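Coffee, again

Week three of cutting down. Was on five cups a day in April, now two, and the second one is small. Headache gone mostly. Sleep is better, temper not so much.

Switched beans too. The place on Jalton went up to 13 dollars a bag and I just cant. Trying the Kobori dark roast now – bit smoky, fine with milk, kind of sad without.

What I did figure out is the cup matters. Big mug, I drink the whole mug. Small cup, I stop. Dumb but it works.

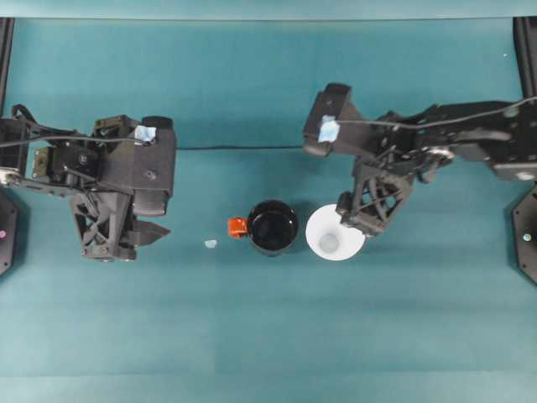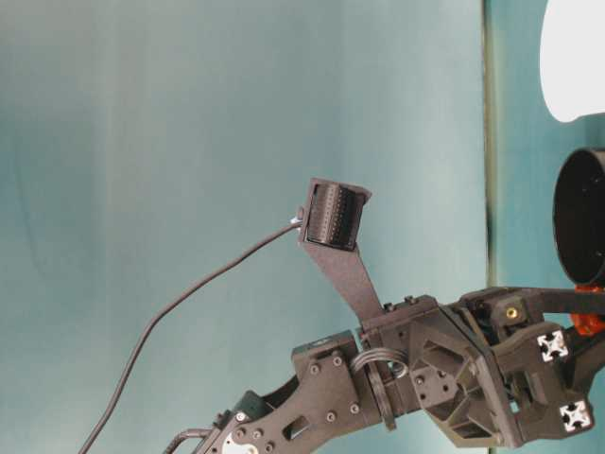
Anyway. The 3 pm slump is still the worst part. Tried walking around the block, tried tea, tried an apple. Apple did nothing. Walk helps if its not raining, and its been raining. Forty minutes later I'm fine again so mostly I wait it out and answer dumb emails.

Next thing is decaf after lunch. Got a bag of it sitting in the cupboard, havent opened it, a little scared of it. Also need to descale the kettle becuase everything tastes like chalk. More when I've got a minute.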